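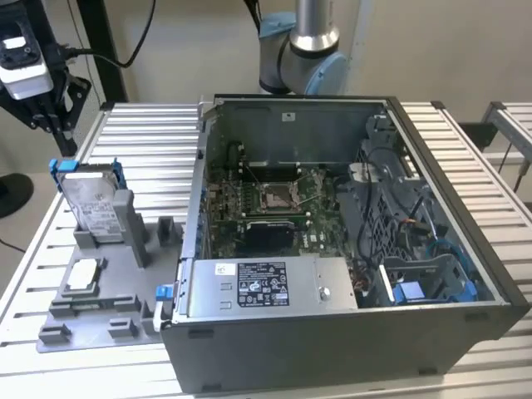 Otby Eye Clinic
Clinical Operations Meeting, August
Minutes

Chair: Rajkumari Saxena
Start: 8:05 a.m.
Present: optometry, nursing, front desk, optical, records
Apologies: glaucoma service (written report received, see item 4)

1. Minutes of the previous meeting

Accepted with one correction. Under "Dilation," the waiting time before fundus examination was recorded as 15 minutes. It should read 20 minutes for adults. Records to amend the filed copy.

2. Matters arising

2.1 Near vision charts. New reading cards are in all exam rooms. Old cards with faded print have been removed. Room 3 still has a card without a distance cord. Nursing to fit one.

2.2 Amsler grids for home use. Stock has been reordered. The printed instructions now state that reading glasses are worn during the test and that each eye is tested separately.

2.3 Exam room lighting. Readings at the chart in Room 5 remain lower than in the other rooms. Carried forward.

3. Diabetic eye screening

3.1 Figures. The clinic has 2576 patients on the diabetic register. Recall letters for the current quarter have gone out. The no-show rate was discussed. Front desk reported that most missed visits are morning appointments where the patient was told not to drive after dilation and could not arrange a ride.

3.2 Undilated photography. Optometry asked whether undilated retinal photographs could be offered first, with drops used only if the image cannot be graded. Nursing supported this for patients with adequate pupil size and no previous retinopathy. It was noted that ungradable images are more common in older patients with cataract, and that these patients would need a second step at the same visit.

Agreed: trial in the Hviid Street office only, 90 days. Patients with known retinopathy, recent change in vision, or one functioning eye continue to be dilated as before.

3.3 Grading turnaround. Target is five working days. Two batches in the last period went over. Both were waiting on a second grader. Optometry to name a backup grader before the trial starts.

3.4 Wording of result letters. The phrase "background changes" is confusing to patients, several of whom have telephoned to ask what it means. Draft wording tabled: "We found small early changes in the back of the eye caused by diabetes. They do not need treatment now. Please keep your next screening visit." Accepted with the addition of a line on who to call if vision changes before that visit.

4. Glaucoma service (written report)

4.1 Visual fields. 51 follow-up field tests are overdue by more than one month. The report attributes this to the loss of one technician session per week. The chair asked that the overdue list be sorted by clinical risk before appointments are assigned. Patients with pressure above target at the last visit go first.

4.2 Repeat fields. The report requests that a first abnormal field always be repeated before a change of treatment, unless the disc appearance or pressure supports the change. Optometry stated that this is current practice but is not written down. To be added to the protocol.

4.3 Tonometer calibration. Checks are to be done monthly and entered in the log. The log for the Stindo office has no entry for the last two months. Nursing to check the instrument this week and report the result to the chair. If the error is outside tolerance, readings taken since the last valid check will be reviewed.

4.4 Eye drop technique. Patients who report using drops correctly often miss the eye when observed. Nursing will watch one instillation at each annual visit and record it in the chart. Dispensing aids are held at the front desk.

5. Same-day complaints

5.1 Phone triage. The front desk script was reviewed line by line. Changes agreed:

New flashes, new floaters, or a shadow or curtain in the vision: same day, dilated exam.
Sudden loss of vision, painless or painful: clinician to the phone immediately.
Chemical splash: begin rinsing with clean water at once, then emergency department.
Red eye in a contact lens wearer: lenses out, same day.
Gradual blur, no pain, no redness: next routine appointment.

5.2 Optical asked where double vision belongs. New double vision goes to the clinician on the phone. Script to be amended.

5.3 Two same-day slots per clinician will be held until 11 a.m., then released.

6. Trunness project

6.1 The Trunness dry eye questionnaire is now given to all new patients over 40. Around 200 completed forms have been returned. Records reported that question 6 (screen hours) is left blank more than any other item. Suggested rewording: "On a normal day, how many hours do you look at a screen?"

6.2 Tear breakup time is being measured before drops in some rooms and after in others, so results cannot be compared. Agreed: always before any drops other than fluorescein, and before pressure is taken.

7. Any other business

7.1 Optical: trial frames in Room 2 have a loose axis dial. Replacement requested.

7.2 Records: scanned outside reports must carry the date of the exam and not the date of scanning.

Actions

Records: amend previous minutes; reword question 6; issue revised result letter.
Nursing: distance cord, Room 3; tonometer check, Stindo; drop technique entry in chart.
Optometry: backup grader; written rule on repeat fields.
Front desk: revised triage script at all phones.
Chair: field test list by risk, with glaucoma service; Room 5 lighting.

Meeting closed 9:20 a.m.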